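Est-ce qu'un robot peut déballer mes courses ? Rapport de projet, groupe 5

Kai-wen Yuen, avec Suqin Meng et Wai-kit Cheung
Encadrante : Gisela Albers
Rendu le 2022-12-28

D'où vient le sujet

Au départ je voulais faire un projet sur les lave-vaisselle. Je travaillais en août dans la réserve d'un petit magasin à Weritz, et j'ai passé un mois entier à ouvrir des cartons, à sortir des flacons de leurs étuis, à remettre les flacons dans d'autres étuis (oui, vraiment) et à plier ce qui restait. Le soir, je rentrais chez moi et je déballais mes propres courses ! À un moment je me suis demandé pourquoi une machine ne faisait pas ça à ma place, et Suqin m'a répondu : « ben, essaie ». Le lave-vaisselle est passé à la trappe.

La question du rapport est donc assez terre à terre : les machines savent-elles faire, aujourd'hui, les petites corvées de la maison et de l'arrière-boutique ? Je ne parle pas des usines où la même pièce arrive toujours au même endroit, là tout le monde sait que ça marche. Je parle du bazar ordinaire, du carton un peu écrasé, du truc posé de travers.

Ce que j'ai lu avant de commencer

J'ai commencé par la doc de Hostbridge, le logiciel qu'on utilise au labo pour envoyer les consignes au bras, et par un vieux mémoire de Tin-yau Poon, un ancien de la filière, qui avait travaillé sur le rangement d'étagères. Son mémoire m'a beaucoup servi, surtout la partie où il raconte ses échecs (la plus longue, et de loin la plus drôle). Il y explique que saisir un objet isolé sur une table, c'est presque un exercice de première année, mais que dès que deux objets se touchent ou s'emboîtent, on change complètement de problème. Je l'avais lu un peu vite. J'y suis revenue plus tard, quand j'ai compris de quoi il parlait.

Le protocole

On a gardé deux corvées. La première : prendre un objet posé sur la table et le mettre dans un bac. La deuxième, celle qui m'intéressait vraiment : séparer un petit objet cylindrique du carton plié qui le tient. Pour un humain, c'est tellement bête qu'on n'y pense même pas, on coince le carton entre deux doigts, on tire, c'est fini. On a prévu 300 essais en tout, dont 100 pour la corvée du carton, et Wai-kit a fait un tableau partagé où on notait chaque essai : réussi, raté, ou « bizarre ». La colonne « bizarre » s'est remplie plus vite que prévu.

Entre deux essais, on reposait l'objet à la main, en changeant l'orientation à chaque fois. Gisela Albers a insisté là-dessus dès la première réunion et je la remercie, parce que j'avais tendance à toujours le remettre dans le sens qui m'arrangeait.
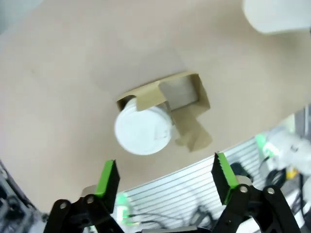 Le plus dur, c'est de décider où on attrape. Si la pince serre le carton, il risque de se déformer et de coincer encore plus ce qu'il y a dedans. Si elle vise le cylindre, il faut tomber pile dans l'axe, et avec deux doigts parallèles il n'y a pas beaucoup de façons d'y arriver. Et puis il y a la question à laquelle je n'avais pas du tout pensé en écrivant ma proposition : qui tient le carton pendant qu'on tire ? Moi j'ai une deuxième main, je ne me pose jamais la question. Avec une seule pince, soit on trouve un appui quelque part, soit tout le paquet part d'un bloc, objet et carton ensemble, et on n'a rien séparé du tout.

Ce que ça a donné

Pour la corvée du bac, rien à dire, ou presque. Ça passe, c'est lent, mais ça passe. J'ai fini par lire un roman pendant les séries.

Pour le carton, c'est une autre histoire. Les essais réussis se ressemblent tous : l'objet dépasse bien, le bout est tourné vers la pince, et le carton est posé à plat. Dès qu'on s'éloigne de cette situation, les ennuis commencent. Le cas le plus fréquent dans notre tableau, c'est le paquet entier qui se déplace. Ensuite vient le cas où la pince se referme juste à côté. Il y a aussi eu une fois où le carton est resté accroché à un doigt et où le bras a fait tout son trajet jusqu'au bac en l'agitant comme un petit drapeau. Suqin pleurait de rire. Classé « bizarre », évidemment.

J'ai aussi chronométré Wai-kit, à la main, sur la même tâche. Il met deux secondes, et encore, il parlait en même temps. Je n'ai pas fait de graphique avec cette mesure, elle me déprimait un peu.

Visite chez Arancibia

Gisela nous a obtenu une matinée chez Arancibia, un entrepôt de Sternunport où on reconditionne des retours de parapharmacie. J'imaginais des bras partout. Il y en a, mais ils déplacent des caisses fermées, toutes de la même taille. L'ouverture des emballages, la vérification, la remise en étui, tout ça se fait à des tables, par des gens, avec un cutter et une radio allumée. La cheffe d'équipe nous a dit qu'ils avaient testé une machine sur un poste et qu'elle marchait très bien pour un modèle de boîte. Ils en reçoivent des dizaines. Ça m'a un peu consolée, je dois dire, de voir que notre problème de labo était aussi le leur.

Mon avis, et ce que je referais autrement

Alors, une machine pour déballer mes courses ? Pas encore, en tout cas pas la nôtre. Je la crois capable de porter, de trier et de poser. Défaire, c'est plus compliqué, parce qu'il faut tenir et tirer en même temps et sentir quand ça commence à venir. Notre pince ne sent rien de ce genre, elle ferme et elle espère.

Si je recommençais, je fixerais une simple butée sur la table pour caler le carton, avant même de toucher au logiciel. Wai-kit le proposait depuis la deuxième semaine et je trouvais que c'était de la triche. Je ne trouve plus. Chez Arancibia, les gens calent bien les boîtes contre le rebord de la table !

Je noterais aussi la position du carton avant chaque essai. On ne l'a fait que vers la fin, et du coup je ne peux pas dire grand-chose de solide sur l'effet de l'orientation dans les premières séries.

Le tableau complet des essais est en annexe, colonne « bizarre » comprise. Suqin y a ajouté ses commentaires, je ne les ai pas corrigés.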